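# In defence of the shared laundry room

When I moved to Lultthorpe I rented a flat with no washing machine. The agent told me this in a low voice, as if she was telling me that somebody had died there. She said, "But there is one in the basement, shared." I said this was fine. I grew up in a building with a laundry room for all the stairs, and it never came to my mind that it was something to be sorry about.

My opinion is that we should build more of these rooms, and that we are making a mistake when we take them out.

I will begin with the paper. On the wall of our basement hangs a booking sheet with a pencil on a string. There are two machines and two lines for every hour. You write your flat number and then the machine is yours. This is a very small contract, but I think it teaches something. If you do not come at your hour, your neighbour loses it too. After my first month I was never late again. A woman from the third floor had left my wet shirts on the lid, folded, with no note, and the folding was worse than any note. 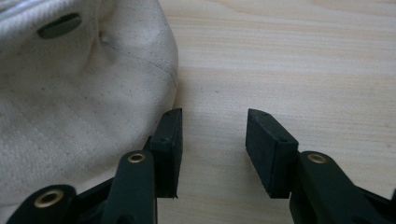 The usual argument against is comfort. People say that a machine at home saves time, and I do not deny it. You can wash at midnight in your slippers. But I have also lived with a machine at home, a Savolainen, in a kitchen where you could not open its door and the oven door together. It was slow and it shook the plates. I washed half loads four times a week, only for the reason that it was there. In the basement I wash on one evening, I bring everything, and then I am free of it.

The second argument is the cost, and here I find people are not careful. When our building was renewed, the owners received an offer from a firm called Padis to put pipes and a machine in every flat. The price was 2543 dollars for each flat, before the machine itself. The other offer was 2000 dollars, not for each flat but for the whole basement: paint, a new drain, better light. I was surprised that the vote was close. Some neighbours honestly prefer to pay more if it means they meet less people on the stairs with a basket. I understand this wish, even if I do not share it.

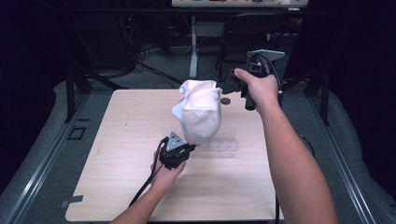 There is a harder objection, and I don't want to pass over it. For a person with small children, or with bad knees, a basement is far. An old man in our building has forty steps and no lift. For him my nice theory about pencils and contracts is worth nothing. I think the honest answer is that a shared room must be put where people can reach it, on the ground floor, with a door that opens easily. Older builders put it under the earth as the space there was cheap. We could choose differently.

I would also keep one big table in every such room. Ours came before the second dryer did, and I believe it was the better purchase. Without a table everybody carries the hot sheets upstairs in a ball. With a table they stay ten minutes and talk, mostly about nothing — the parking, the colour of the new doors, who has a cold. I learned more English at that table than in my evening course.

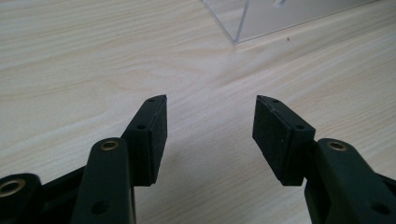
*A plain wooden tabletop, with plenty of room.*

In September the owners will vote again, this time about an app named Tarkex, which would replace the paper sheet. You would book from your phone and pay there. I will vote against, though I expect to lose. With the paper I can see that flat eleven has not washed for three weeks, and I can knock and ask if everything is well. My neighbours say that this is exactly what they do not want other people to see. We have argued about it two times already, both times while folding.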